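Gripper pads again, and the table

Sunday, May 31, 2020

The arm started dropping plates in the last week, so this weekend went to maintenance. I run the table-setting cell at Prekedthorpe two days a week and Do-yoon Yook has it the rest of the time. We keep a shared notebook, and his last entry just said "slips on glazed stuff, left side worse." He was right.

I took both fingers off and looked at the pads. The left one had gone shiny along the inside edge. The right one was fine, but I change them as a pair or the grip ends up off center. The replacements are the Cheon pads we bought in February. They go on with two screws each. I wipe the metal with alcohol first and let it dry, then snug the screws and leave the final tightening until the fingers have been closed on a gauge block a few times. Last time I skipped that and had to do it all over on Monday.

After that I cleaned the wrist camera lens and ran the zero routine. It came back 8 mm out along the long side of the table, a lot more than I expected from taking two fingers off. I blamed the wrist mount first and spent an hour on it. The mount was tight. The table had been pushed over, probably when the floor was mopped, and the feet were no longer on their marks. 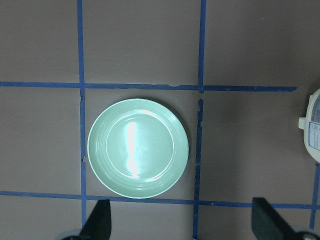 Once the table was back on its marks I redid the check with a plate. We use blue painter's tape for the squares and tear it by hand, so I never measure from a tape edge. The squares are only there so a person can put things back in the same place between runs. The real reference is the corner bolt on the table frame, and that is what goes in the Zoltside config file.

I ran 40 picks at the old grip force and then 40 more with it turned down a little. No drops in either set, so I left it at the lower setting. The pads should last longer that way – the last pair took a beating because we kept raising the force to make up for the wear.

Still on the list: the cable tie at the elbow rubs when the arm folds all the way in, and the Gendelell power supply has a fan that rattles on startup. It quiets down after a minute. I have a spare fan but no spare supply, so I'd like Do-yoon around when I open it up.

Next pad check is at 200 hours. I wrote it in the notebook and on the side of the controller.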